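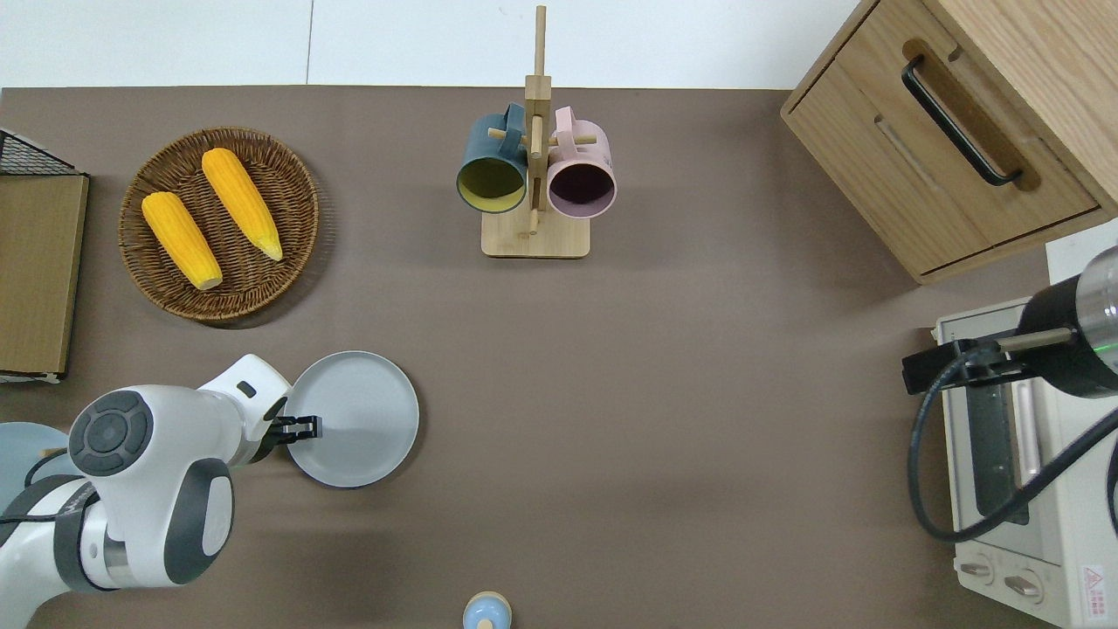
About Honari

Search Honari Type and press enter

Honari is a small testing house for robot arms, grippers, cameras and controllers. We do not build these products and we do not sell them. Makers and buyers send us equipment, we put it to work on ordinary household and light kitchen tasks, and we write down how it behaved. Our reports are plain, with many tables, and they are the only thing we produce.

We are located in Jerness, on the upper floor of a former print shop. The floor is strong, for which we are thankful every time a crate arrives. Customers can visit us by appointment, and parking is behind the building, not on the street.

How we started

The company began as a side activity of Handberg, a repair service for packaging machines. Customers of Handberg were asking all the time which gripper they should buy, and the catalogs gave no good answer. A catalog gives the closing force and the stroke. It does not tell you if the fingers can get under the rim of a plate which lies flat on a table. For this question somebody must put a plate on a table and try.

So we tried, first in the evenings with one arm and two grippers, and later with more. After two years the testing had its own customers and its own bookkeeping, and we separated from Handberg in a friendly way. We still share a storage room with them and they still repair our compressor.

What we test

Most of our work today concerns two-finger grippers on light arms. We compare finger shapes, finger pads, closing speed and the way the controller handles contact. We also test cameras, mainly where they should be mounted and how well they work when the arm itself stands in the way of the view.

Our standard table is a kitchen table, in the sense that what we put on it comes from a kitchen. Plates, mugs, a mug rack, a basket, a toaster oven. We chose these things in the beginning for a simple reason, that they are cheap and everybody in the office knows how they should be handled. Later we understood that they are also quite difficult. A plate has a thin rim and much of its weight is far from the fingers. A mug on a peg must be lifted before it can be pulled. Chopsticks roll.
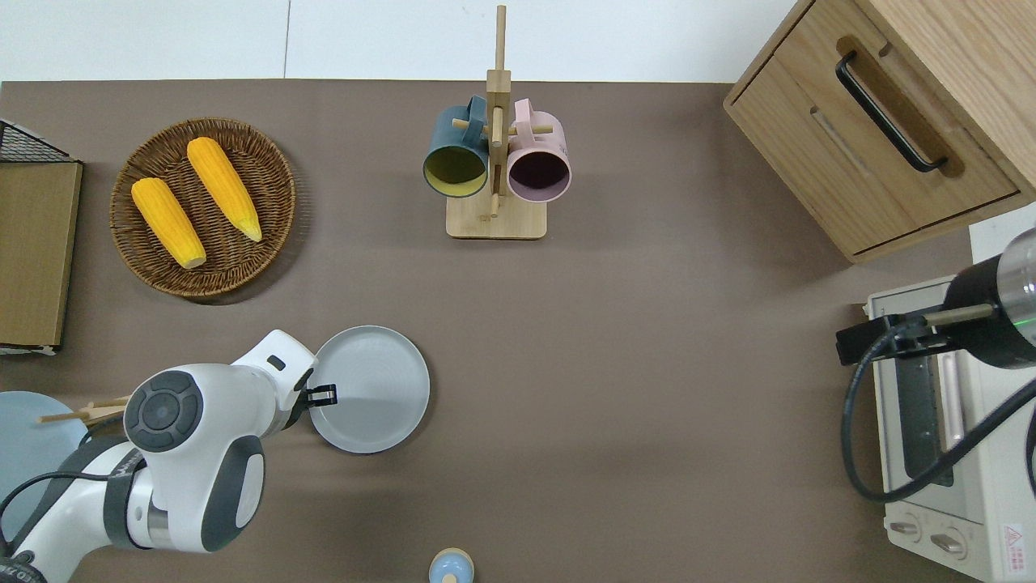
The plate task is the one customers ask for most. We have three versions of it. In the first, the gripper must take the rim and hold it. In the second, it must lift the plate level and put it down again within a marked area. In the third, it must bring the plate to a rack. Many grippers do the first version well and have trouble in the second, when the plate begins to tilt between the fingers. Harder pads can help with the tilting but they scratch the glaze, and softer pads leave marks that have to be wiped. We report both.

Each gripper receives 100 attempts per task. The object is placed by hand at a new position and angle from a printed list, so that all grippers meet the same positions in the same order. When an attempt fails we write down the kind of failure: missed, slipped, pushed away, stopped by the controller, or other. The column "other" is always longer than we would like. Until September 10, 2025 we have 1161 gripper tasks in our archive, and the older ones can be requested by any customer who has a current order.

How we compare

We learned some rules by making mistakes, and we follow them now in every project.

We do not compare two grippers on two different arms. If a maker insists that his gripper must run on his own arm, we test it there, and the report says on the first page that the result stands alone.

We do not change the pads in the middle of a series. When a pad tears, the series is closed and counted as it is.

The controller settings are those from the maker's manual. The maker may send us better settings one time before the test begins. After the first attempt we accept no more changes. This rule has cost us one customer, and we kept the rule.

Lighting stays the same for a whole comparison. In our second year we repeated a complete camera test because the afternoon sun came on the table in half of the attempts and the two cameras had not been used at the same hours. Since then the blinds are closed.

The Fleury comparison

Our largest project at the moment is called Fleury, after the street where our first room was. It is a comparison of 18 two-finger grippers on the same arm, with plates, mugs and a few long thin objects. Five customers pay for it together and they will all receive the same report on the same day. The first part, with plates only, is planned for October. The part with the mugs will take longer, because we had to begin again after a change of firmware on the arm, and we prefer to be late with it.

One thing we can say already: the width of the fingertip is more important for flat plates than we expected, and the closing force is less important. Please do not take this as a buying advice before the full report is ready.

Who we are

We are a small team of mechanical technicians, one software engineer and one person who answers the telephone and also writes most of the reports. Several of us came from Handberg. We work in English and in two other languages, and we ask for your patience if an e-mail from us sounds a little stiff.

We hold no shares in any maker of robots and we take no commission. Equipment sent to us is returned after the test, cleaned, with the worn parts in a separate bag.

Working with us

If you want to have a gripper, arm, camera or controller tested, please write to us with the drawing of the mounting flange and the manual. We will answer with a list of tasks that we think are suitable, the price, and the next free place in the calendar. A single test of one gripper on one task takes us a week, including the report. Comparisons take longer and we plan them together with you.

If your object is unusual, you can send it to us in advance. We have tested with baking trays, jar lids and, one time, with wet soap. For food we use only things that keep their shape for several days on the table.

Posted in: Company, Gripper Testing, Our Lab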